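Drasley Newsletter
Research notes

Wrist view closes the gap on appliance doors

29 December 2021

The manipulation group has finished its second round of trials on opening household appliances, and the results are better than the ones we printed in June. Kornél Pálfi and Boglárka Borbély ran the work in the Femau lab, with Ildikó Vörös looking after the training code.

The question was a narrow one. Most of our door-opening policies have been trained with a fixed camera looking over the whole bench, plus a small camera at the wrist. The fixed camera has to be recalibrated every time somebody bumps the stand, and in a real kitchen there would be nowhere sensible to put it. Kornél wanted to know how much performance we would lose by dropping it and keeping the wrist camera alone.

In the June trials we lost a great deal. The arm would start well, then drift to one side as it closed in on the door and the edges of the appliance went out of view. Boglárka's fix was to have the policy keep a short memory of earlier wrist images, sampled by distance travelled instead of by time. If the arm hesitates, the memory doesn't fill up with copies of the same view. Everything else in the network was left as it was.

Training used 63 demonstrations, all done by hand teleoperation on a microwave placed at different spots on the bench. Starting positions were varied as well, and the gripper always began open.

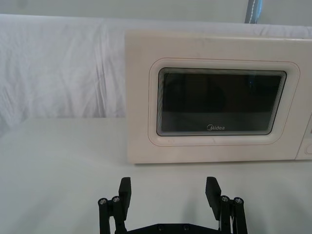
What the trials showed

The new policy was given 41 attempts and opened the door fully in 29 of them. Full opening means the door swung past the mark set before testing began; a door that came off the latch and stopped short was scored as a failure. The June policy, rerun on the same starting positions, managed four.

Most of the remaining failures were at the approach. When the microwave sat well over to one side of the wrist view, the arm sometimes lined up on the dark window and came in too far from the opening edge of the door. Reflections on the glass may be part of the problem. Ildikó has started a set of runs with the lamps moved to check this, but there is nothing to report yet.

Szabolcs Vincze asked at the group meeting whether the memory was doing the work or whether the extra images simply made for a larger network. A version with the same number of images sampled by time was trained to answer him. It did better than the June policy and clearly worse than the distance version, and it failed most often when the arm paused before contact.

Limits

The result covers one appliance on a white bench with a plain cloth hung behind it. We don't know how the policy would behave with a cluttered counter or a differently coloured door, and we would not claim it transfers to either. Force at the fingers was not recorded in this round.

Next steps

Aranka Vincze will repeat the trials at the Custholm site in the new year, using a second microwave and a toaster oven. The code has been merged into the Boros repository under the door tasks folder. Anyone wanting the demonstration data should ask Boglárka, as the files are too large for the shared drive.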